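15 March 2024

Paid the deposit for the quilting retreat at Orkura!! I've been going back and forth since January and then this morning over coffee I just did it. $470 for the whole thing, meals included, and it runs for 7 days in April. I have never spent a week doing nothing but sewing and I am so ready.

Spent the rest of the day being completely useless at work because I was planning what to take. The Zarei quilt is still only half pieced (I named it after the shop where I bought the blue, I know, I know) and the sensible thing would be to finish that. But I want to start something new. A retreat deserves a fresh project!

Went by Allulora at lunch to look at solids. They had moved the whole wall around and put the browns up front by the window, and oh, the browns. There's one like strong coffee and one like the crust on a good loaf. I bought 2 yards of each and then a cream to go with them, and stood there petting them in line like a crazy person.

So, tumbling blocks. I've wanted to try them forever and always chickened out over the Y-seams. I made one practice block after dinner and it puckered in the middle, so I picked it out and made another and it was better - still not flat, but better. Stop exactly a quarter inch from the end, backstitch, don't stretch the bias. I pressed it open and the cube just popped up off the ironing board. I laughed out loud.

Dark on the same side every time, that's the whole trick of it. I got one turned around on the third try and the cube fell apart completely.

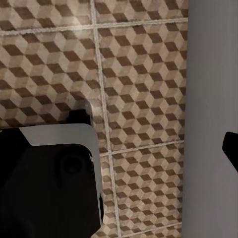 Tumbling blocks in tile: cream, tan and dark brown.

I love how the darks march off on the diagonal. Thinking of cutting 18 diamonds of each color tomorrow to get going, and if I still like it by then I'll do the rest at Orkura. Need a new rotary blade first. And thread, a warm beige, not the gray I always grab.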